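Mar 31, 2025

Spent most of the day on the laundry question again. Suryani Raju wants a page from me for the Nieto newsletter on whether machines can do the chores yet, and I told her I'd have it done in April. She picked laundry because everybody has some. I would have picked dishes, where at least a plate stays the same shape.

My notes so far come to 818 words and most of them are complaints. The short version is that washing and drying were solved before I was born and the part in between, where somebody picks a thing up and makes it flat, is still done by hand in every house I know. The Zurkero shop has a folding machine in back. It takes towels and pillowcases. A person has to clip each one on by the corners, and by then you've done half the job yourself. Anything with a hood goes to the table.

So striped tops were what I looked at today. Stripes ought to help. They give a camera something to follow, and when the cloth bends the lines bend with it. But a hood bunches up and the lines go every which way, and then I'm not sure they help at all.

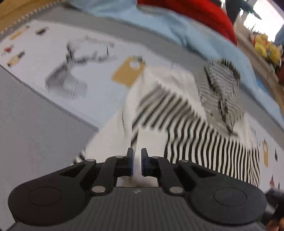 Striped top, not folded yet. Blue cloth and the red knitted or fuzzy cloth behind it.

I tried writing down how I fold one myself and got 17 steps, which surprised me. A good number of them are checks. Is this the front or the inside. Is that edge the hem or only a crease. I do them with my fingertips and don't notice. Two fingers on a gripper can pinch an edge fine. Finding out whether you've pinched one layer or two is the hard part, and I don't have a good paragraph on that yet.

Read the Erkska write-up over lunch. They say 62 shirts out of 72 folded to a standard a store would accept, all of them plain tees laid out flat at the start. No hoods. They don't give the time per shirt and I wrote to ask. I'd like to see the same test from a heap. Had soup, the end of the bread.

Put a second picture in the draft after the section on layers, where it talks about telling the top side of a garment from what's under it.
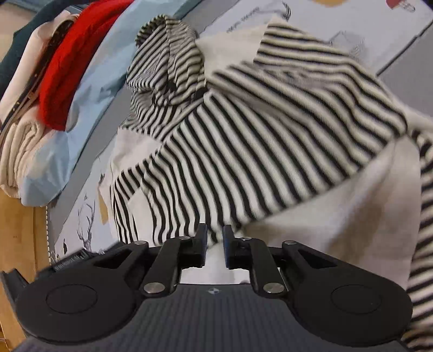
Suryani called after she read that far and said I was being too hard on the machines, that a fold doesn't have to be good, it only has to fit in the drawer, and she'd pay for a bad one tomorrow. I said I'd put that in. It changes the piece some. If the drawer is the standard then my own folding passes, and so does the Erkska result, and the question is only price and how long you're willing to wait.

She also asked about shop floors. Buline still sorts returns by hand, as far as I know, but my information is old. Need to call them before I write anything.

To do: cut the history part, fix the towel paragraph, call Buline, buy bread.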